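Clearing a grip fault on tinted container lids
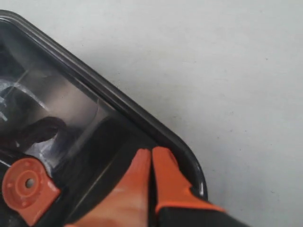
Rhydian Lewis
Cell Support Technician, Lemetti
Dec 10, 2020

The wrist view at a rounded corner shows the usual starting point for this fault. One orange finger has its tip over the dark top of the container and the other is pressed close to the inside edge of the rim. If the program continues to the lift step with the fingers placed like this, the controller may report "grip lost" or, worse, report a good grip and drag the container.

Our Biltivmont cell logged 29 of these stops in May. The procedure below applies to any cell running the Ovemness lid routine.

Before you start

Press the stop button and wait for the drive light to go out. Keep hands clear of the fingers until it does. Lock the cell gate.

Clearing the fault

1. Switch to manual mode and set speed to 2 per cent.
2. Raise the wrist straight up by 70 mm. Do not open the fingers first; an opening finger can push the rim sideways.
3. Check both fingertips for cracks and wipe them with a dry cloth.
4. Move the container back to its mark.
5. Run the corner search again, still in manual.

Correcting the cause

Smoky plastic gives poor edge readings. Glare and the contents showing through can both be taken for the rim. Open the search settings, turn on "outer edge only" and raise the contrast limit by 4 steps. Save under a new name.

Test with an empty container, then a filled one. If the fault returns, leave the cell locked and pass the log to Edwards. Do not raise the grip force to get round it.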